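I'd been on the phone with her for maybe ten minutes before I realized she was tidying up while we talked. Every so often there'd be a clunk, then "sorry, cup," and then she'd pick up exactly where she'd left off.

She trains robots for a living, or more precisely she moves their arms for them, over and over, while a computer takes notes. The company is called Simard, it's small, and she asked me to leave her name out ("my aunt will send it to everyone"). So she's "she" for the rest of this. I'd wanted to talk to somebody with this job ever since a reader wrote in to ask who, exactly, is on the other end when a robot learns to put a plate away.

"Me," she said. "It's me and a chair."

The first thing I asked was how she got into it. She used to run the evening shift at a hotel kitchen over in Manine, and before that she did alterations, which she thinks helped more than the kitchen did. The ad she answered wanted someone with "steady hands and patience for repetition." It didn't mention robots until the second paragraph!

"I figured it was packing," she said. "Then they walked me in and handed me these two grips and said, okay, pick up the sponge. I couldn't pick up the sponge. I pushed it clean off the table. Then I got it on the way back and squeezed so hard it folded in half, and the guy training me said that was a pretty good first go."

There are two ways she shows the arm what to do, and she has strong feelings about both. In the first one she takes hold of the arm itself and walks it through the motion, a bit like teaching a kid to swing a bat with your hands over theirs. In the second she sits off to one side with a controller, and the arm copies her hand. The software they use for that part is called Pomell, and she talks about it the way people talk about an old car.

"Holding the arm is easier to understand," she said. "You feel the weight, you feel when you've run out of elbow. But you're standing right there in the way, and your shoulder gets tired, and you do these big sweeping moves because it's heavy. With the controller I'm tidier. I'm also slower, at least at first, because there's this little lag and you can't feel anything. You're going on your eyes. You close the gripper and you look, and you think, have I got it? Have I *got* it? And then you lift and you find out."

I asked how many times she'll do a single task. She laughed at me.

"The cup one, the last set, was 171. That's the ones we kept. I don't know how many I threw out."

What gets thrown out, I wanted to know. Dropped cups?

"No, drops can be fine! If I drop it and pick it up again nicely, that's useful, they like that. What I throw out is dithering. If I hover over something for four seconds deciding which side to come in from, the arm's going to learn to hover. It learns your bad habits so much faster than your good ones. We had one person who always gave the gripper a little wiggle before closing it, like he was cracking his knuckles. A week later the arm was doing the wiggle. All by itself, on everything. We had to go back and redo 60 of them."

(I asked if she has a wiggle of her own. She says she comes in too high. She's working on it.)

The part I liked best was hearing about the objects. I'd pictured a lab with colored blocks, and she does have a box of those somewhere, but most of her work is on ordinary household stuff in ordinary rooms. The current project is called Gastgate, and the idea behind it is an arm that can cope with a table after people have been sitting at it. That means low tables, carpets, sofas in the way, and things that don't belong together. She sets up a table, runs through a batch, moves everything, and runs another.

"You have to make a mess on purpose, and it's harder than it sounds," she said. "I'm a neat person. My first messes were in rows. My boss came by and said, who lives here, a hotel? So now I sort of let go of things over the table from not very high up and leave them where they end up. If something lands half off the edge, good, it stays there."

She has favorites. Cups are friendly, because you can go for the rim or the sides and either one works out. Plates she described as "a whole personality." A plate with a raised rim gives the gripper something to pinch, and a flat one gives it nothing at all, so you end up chasing it across the table until it tips. Remote controls are fine if they're turned the right way. Plastic bags she hates.

"Bags are the worst thing in any house. They're clear, so the cameras don't love them, and they change shape when you breathe on them. And people expect it to be easy! It weighs nothing, it should be easy. I'd rather do the plate."

And shiny tables, she added, when I thought we'd moved on. A glossy top shows you a second copy of everything, upside down, and when you're judging height by eye from across the room you can wind up aiming somewhere between the cup and the reflection of the cup. She's gotten used to it. She says she squints.

She sent me a picture while we were still talking, and I put her on speaker so I could look at it properly.

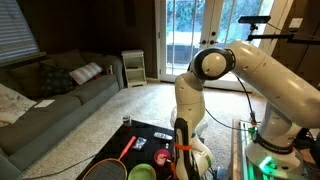
*The living room setup, with the arm down by the pink cup and the lime-green plate.*

My first question was about the badminton racket. She'd been waiting for it, I think.

"Everybody asks about the racket! It's long, it's light, and all the useful bits are at one end. If you grab it by the handle and lift, the head swings down and takes half the table with it. A person just knows that. You'd never think about it, you'd shift your grip. Try doing it with two fingers and no wrist feeling."

So how do you show an arm something you can't put into words? I was a little proud of that question, and she took it apart pretty quickly.

"You don't need the words, that's why there's a person doing it," she said. "If I could write it down they'd have written it down already. I pick it up a bit closer to the middle. How much closer? I don't know, closer. I do it 83 times from different sides and somewhere in there is the answer."

I asked about the arm's size, too, because it takes up a good chunk of that room. It's a big white thing, it reaches right over the coffee table, and I said I wasn't sure I'd want to share a sofa with it. She said you stop noticing after the first few days, though she did bang her hip on it a lot early on. What she still notices is the quiet when she puts the controller down and lets it try on its own.

"That's the only part where I get nervous. I've got my hand near the stop button and I'm leaning. My whole body's leaning! Left, left, down a bit. Like bowling. And sometimes it does something and I think, oh, that's me. It came in from the side because I always come in from the side. It's a strange thing to look at, your own hand from across a room."

Does she ever get attached? She went quiet for a second and I heard another clunk.

"To the arm, no. It's a tool, it's heavy, it's in my way. But there was one morning it went for a cup and missed, and it backed off and waited and tried again lower. I'd done that maybe twice in the whole set. I went and told everyone in the building. There were 4 people in the building."

I'd promised to let her go by three, and by then we were well past it. Before she hung up I asked whether she's any better at clearing her own table these days. Worse, she said. She catches herself lining up on a mug before she reaches for it, and her sister has told her to please just pick up the mug.

She had a batch of plates to get through before dinner. Flat ones.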